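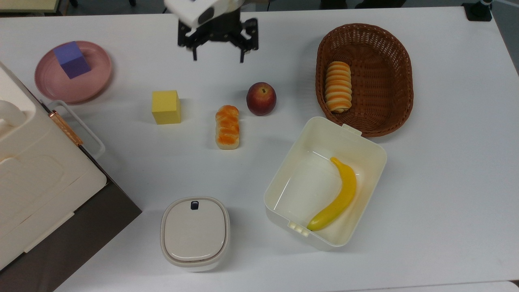 Hwa-young Yoo

Practice starts and the first corner: a season project with the Deseo junior speedway group

Introduction

For my project in the sports coaching course I followed the junior riders of the Deseo speedway club from April until the summer break. Chang-ho Bang, the junior coach, let me stand on the centre green during the training evenings. I wanted to find out whether extra practice of the start helps a young rider to be ahead at the first corner.

In speedway the race is four laps and the motorcycles have no brakes. Many people in the club told me that the race is decided in the first seconds. I had read this also in books, but I did not know if it is equally true for juniors, who make more mistakes later in the race.

Method

The riders were divided into two groups by the coach. The first group did extra starts at the end of every training evening, with the tapes and with a rider on each side. The second group continued with the normal programme, where most of the time is used for full laps. In total I recorded 80 practice races. For each race I wrote down the gate position, who was leading at the exit of the second bend and who won. I had a paper form for this, and in the evening I copied it into a spreadsheet.

The engines are expensive to service, so the number of starts had to be limited. The club had received 4000 pounds from Rees, a local tyre dealer, for the whole junior programme, and 1000 of this was already spent on clutch plates before I came. Mr Bang asked me to respect this and I planned the evenings together with him.

Results

The rider who led out of the second bend won 60 of the races. This is a high number, but lower than I expected after my conversations in the club. In the other races the leader was passed, or went too wide, or fell.

The group with extra starts improved during May. Their reaction to the tapes did not change much, as far as I could judge by eye. What changed was the clutch. At the beginning many of them released it too fast and the front wheel came up, and then they had to close the throttle. Later this happened less often.

The inside gate was the best one on dry evenings. After the track was watered heavily, the outside gate became better, and one evening at the Uvirby track, where we were guests, it was clearly the strongest. I had not planned to look at water, so I have no good notes about it from the first weeks.

Problems

Two riders changed group in the middle of the season, one after a wrist injury and one because of a new motorcycle. I left them out of the comparison. It was also difficult to see the far side when there was dust. For the away meeting at Stelimov I have only the winners, as it rained and my forms became unreadable.

The riders knew which group they were in. Some of the second group practised starts anyway before I arrived, which they told me only in July.

What I would do differently

I would ask for a timing light at the start line and note the track condition before each race. I would also speak with the riders every week and not only at the end. Mr Bang will keep the extra starts next year for all juniors, but shorter, and before the full laps, when the riders are less tired.

Report handed in on 10 Aug 2025.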